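Prurkdale Residents' Forum
Board: Facilities and Services
Topic: Proposed change to the donation rules at the Vrabec Street exchange

H_Fitzsimmons (moderator)
Posted Jan 12, 2025
The exchange proposes to accept household goods by appointment only, beginning in May. Each household would be limited to five items per visit. Members are invited to submit comments in this thread. Please keep remarks to the proposal itself.

kdudek
I support the appointment system. The item limit is another matter. A family clearing out a relative's home may have 153 things to pass on, and a limit of five would send most of them to the landfill at Pomasard.

R.Valderrama
I must disagree with the previous member. The exchange has 35 shelves and paid $800 last year to haul away goods that could not be placed. Some limit is necessary. I would accept a higher figure for small articles such as kitchen tools. 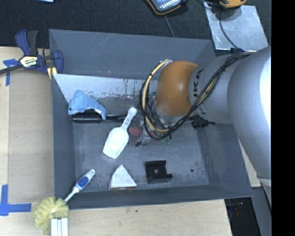 Sorting is the point on which the proposal is silent. At present, donors leave household and workshop items together, and staff must separate them before anything can be shelved. Flarkport requires donors to do this at home, and its intake desk closes on time. A mixed assortment in one big gray bin, as shown, is what I would ask the exchange to stop accepting, whatever number is chosen.

cletus_b
With respect to R.Valderrama, many older donors cannot sort heavy boxes. My neighbor is one of them. A rule of that kind would exclude her entirely.

R.Valderrama
An exemption on request would be reasonable – I have no objection to one.

kdudek
Nor have I. My objection to the limit stands.

H_Fitzsimmons (moderator)
The comments on sorting and on exemptions have been noted and will be forwarded with the others. The thread remains open.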